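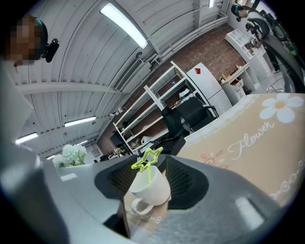

12/02/2022
By Wiebke Rothe

Table Layer and Crockery Assistant (part-time), Sydorenko Party Hire

We need someone to lay tables, clear tables, and care more than is strictly healthy about which mug goes with which cloth. The post is for 19 hours a week, starting in April, at our unit on the Brokeck estate. It is permanent, or as permanent as anything involving crockery can be.

Sydorenko hires out tableware for children's parties, village teas, christenings, retirement dos and the sort of baby shower that has a colour scheme. Customers choose a set from the catalogue, we pack it, they use it, and it comes back to us with icing on it. In between we lay out sample tables in the unit so that people can see how a set looks before they pay the deposit. The sample tables are where you come in.

What you would be doing

Most of the job is setting up. A customer books a viewing of, say, the daisy table, and before they arrive you get out the peachy cloth with "Flower" written across it, put it on straight, and dress it. White mugs are our bread and butter. We own 300 of them and they go with everything, which can't be said for the orange ones Maxine bought at auction. Straws go in last. The lime green ones with the star on top are the most requested thing in the whole catalogue, ahead of the cake stands, and I have stopped being hurt by this.

The star should stand clear of the rim. A straw that has slumped into the mug makes the table look as if the party is already over.

After a viewing you clear the lot, wash what needs washing and put it back where it lives. The shelves are labelled. The labels were printed by three different people over several years, so "cups, plain", "mugs (white)" and "WHITE MUGS NOT CUPS" all refer to neighbouring shelves, and you will learn the difference by the end of your first week.

You would also:

- check returned crates against the packing sheet and write down what is missing, chipped or somebody else's
- wipe, dry and roll the printed cloths (rolled, please, as folding leaves a crease through the daisies)
- wash straws with the thin brush, including the fiddly shaped bits at the top
- pack outgoing orders, mugs at the bottom, handles all facing the same way
- answer the phone when Maxine is up the ladder
- tell customers, kindly, that a teapot is not included in the price of the cups

The catalogue runs to 2,000 pieces if you count teaspoons, and we do count teaspoons, every April, all of us together, with biscuits. You'll be arriving just in time. Congratulations.

Who we are looking for

Experience in catering, cafés, school kitchens or shop display would be useful. So would having brought up children, run a church tea or been the person in the office who rearranges the dishwasher after everyone else has loaded it. We don't ask for qualifications. We do ask for steady hands, since the crockery is real and the floor is concrete.

You should be able to carry a full crate from shelf to trolley. You should have some feeling for colour, or failing that, be willing to be told. If you can look at a laid table and know that something is wrong with it, and then find the thing, I would like to meet you very much.

Patience with the public matters. Last year I spent most of an afternoon with a couple who could not agree on whether their mugs should have the handles to the left or the right. Both were right-handed. They are married now and sent us a card.

People who find a cheerful straw beneath them will be unhappy here and should save themselves the bus fare.

Hours and place

The 19 hours are spread over four mornings, and we can be flexible about which ones, apart from the run-up to bank holidays when every garden in the county appears to need bunting. There is occasional weekend work for big returns. It's paid extra and you can say no twice before Maxine sighs.

The unit is a warehouse in the plain sense. It's cold until spring and there is a heater by the wash-up that is fought over. Wear layers. We provide aprons, gloves and tea, the last of these in the chipped mugs, which can't be hired out and have to go somewhere.

The number 137 bus stops at the estate gate. Parking is free, although the space next to the roller door belongs to the Altex cloth delivery and the driver has strong feelings about it.

Pay

Hourly, paid monthly, and discussed openly at the first conversation so that you don't have to guess. Paid holiday, pension, and free hire of one table set a year for an occasion of your own. My own choice last year was the daisy cloth for my father's birthday. He drank his beer through a straw for the photographs and has not mentioned it since.

How to apply

Write to Maxine Brunton with a few lines on what you have done and why this might suit you. A CV is fine but please keep it short. With it, we'd like a description of a table you once laid or sat at and remember, good or dreadful. Half a page is plenty. It's the part we read first.

If we like the sound of you, we'll invite you in for an hour. You will be given a cloth, a crate of mixed crockery and a tub of straws, and asked to lay a table for a party of your own invention. There is no right answer. There have been a few wrong ones, and most of those involved the gravy boats.

We reply to everyone, though it may take a week or two during the spring orders. If you need anything changed for the practical hour, such as a lower table or a chair, say so when you write and it will be ready.

Our van partner, Meto, is also looking for a driver's mate for deliveries. That is a separate job with a separate form, and it involves far fewer daisies. Ask Maxine and she'll pass your name along.

Contact: Maxine Brunton, Sydorenko Party Hire, Brokeck estate | © Sydorenko Party Hire 2022 | Back to top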